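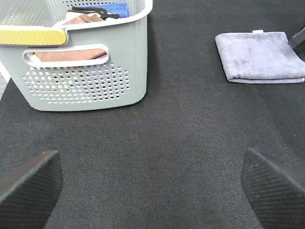
Figure 3. Wrist view, laundry task. Basket at left, one folded towel on the mat, both fingers open.

4.2 Collecting the demonstrations

Two ways of showing the arm a task were compared. In the first the operator takes hold of the wrist and moves the arm by hand, motors slack, gravity compensated. In the second the operator sits at a desk and drives the arm with a small leader arm (the Cukow, built in our workshop), seeing only what the cameras send. Same arm, same gripper, same tasks. The wrist camera was left running in both conditions so that the recordings could be pooled later on.

Laundry was the main task. Take one item out of a plastic basket, lay it on the mat, fold it, put it down clear of the basket. Sounds simple. The difficulty is in the taking out: items lie on top of each other, they hang over one another, and a pull on one often brings its neighbour along. From the wrist the operator sees part of the pile over the rim and a little more through the handle slot and the holes in the front (Fig. 3), where brown cloth fills most of the slot. Depth inside the basket has to be guessed. Operators with their hand on the arm could simply lean over and look. Remote operators could not, and this difference runs through all the results below.

We kept 2,106 demonstrations after cleaning. Cleaning means: runs with a dropped camera stream removed, runs where the operator gave up removed, runs with a safety stop kept if the task was picked up again within the same recording. Runs with a regrasp were kept. This is a choice and others have made it differently. We think a policy that never sees a second attempt does not learn to make one, but we did not train on a set without regrasps so can't say how much it matters here.

Eight operators took part, none of them authors except Natnael Wolde, who also set up the station and trained the rest. Training was one morning by hand and one morning remote, then 49 practice runs each that were thrown away. Order of conditions was swapped for half of the operators. Recording was done over October, the last session on a Monday evening when the leader arm had to be recalibrated halfway through - those runs are marked in the log and left out of the timing figures, but are in the training set.

4.3 What went wrong by hand

Hand guiding is quick to learn. Everyone was doing usable folds before lunch. But the quality of the recordings is another matter. The operator's forearm gets into the side camera, sometimes for most of a run, and a policy trained on those frames looks for an arm that is not there at test time. We masked it. Masking helped with reaching and did very little for folding, where the hand had been covering the very edge the policy needed to see.

Second, force. A person holding the wrist presses the fingers into the mat without noticing. The arm records position, and position under load is not the position it reaches when it is asked to go there on its own. The result at playback is fingers that stop short of the cloth, or drag. On a thick towel a few millimetres hardly matter and on a thin cloth they decide whether there is a grasp at all. We corrected with the wrist force reading where it was availible.

Third, gripper timing. By hand the fingers are opened and closed with a foot pedal. Most operators closed early, while still moving down. Nobody was told to and nobody was told not to.

4.4 What went wrong by remote control

Slower, first of all. Slower in every task and for every operator. The time goes into the last part of the approach, hovering over the basket rim and choosing. Several operators closed the fingers on the rim itself in their first sessions. Later they learned to come in from the far side, so the rim stayed low in the wrist view, and this habit shows up plainly in the trained policy, which does the same even when the basket has been turned round.

Dark things on a dark mat were hard for everybody. So were straps and cords, which catch on a finger pad and lift out with whatever was meant to be picked. Most remote operators gave up on placing a fold exactly and settled for flat and clear of the basket, which the task allowed.

On the good side: what the camera sees during remote recording is what it sees at test time, there is nobody in the picture, and the recorded commands are the commands. Very little correction needed afterwards.

4.5 Mixing the two

Training on remote runs alone gave the steadier policy at 500 demonstrations. Adding hand guided runs with masking and the force correction on made reaching into the basket smoother but but folding a little worse. Weighting the hand guided runs down during the fold phase took most of that loss back. The phase labels come from the pedal and from the leader arm's trigger and are rough, see the Fudus labelling tool described in Section 3. We did not try weighting by operator. The Tendumura tasks (cups, drawers) were run with the same mix and are reported in Section 5.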